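Who Should Choose the Minister?

An opinion from the Pasach Fellowship of Congregations
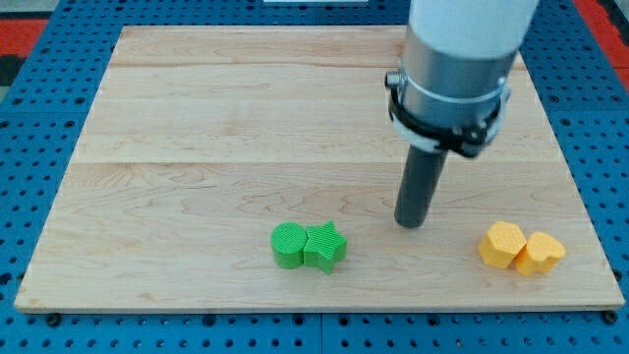

The question before our churches

In May 2024 the congregation at Colis asked the Fellowship to settle a dispute over the appointment of its minister. The elders had offered the post to one candidate, and a good part of the membership wanted another. The Fellowship declined to choose between them, and in my view it was right to do so. What it failed to do was to say plainly who should.

Our founding rules are brief on the matter. Rule 13 states that a minister shall be called "by the church", and leaves the word undefined. The elders at Colis read it as meaning themselves. Many members read it as meaning everyone on the roll. Both readings have a long history among us, and both have been defended from Scripture by serious people.

The case for the elders

Sepehr Mahmoudi has argued in these pages that the elders are chosen for their judgement and should be trusted to use it. He points to the letters to Timothy and Titus, where the appointment of leaders is placed in the hands of those already tested. He also fears that an open vote turns a calling into a campaign. I share that fear. At Zonwood the last vote was preceded by weeks of canvassing, and families who had worshipped together for years stopped speaking.

The case for the members

Even so, I believe the members must have the final word. In the sixth chapter of Acts the apostles set out what kind of men were needed, and the whole company made the choice. The apostles then prayed and laid hands on them. Authority and consent were both present, and each had its proper place.

Insaurralde has followed this pattern for two generations. The elders there bring forward one name, the members meet after a period of prayer, and the call goes out only if two thirds agree. When Rocío Medrano was called, 234 of the 376 members on the roll were present, and the meeting lasted less than an hour. Those who voted against her knew that they had been heard — and most of them are still in the pews.

I would ask the Fellowship to adopt the same practice when the rules are reviewed in July.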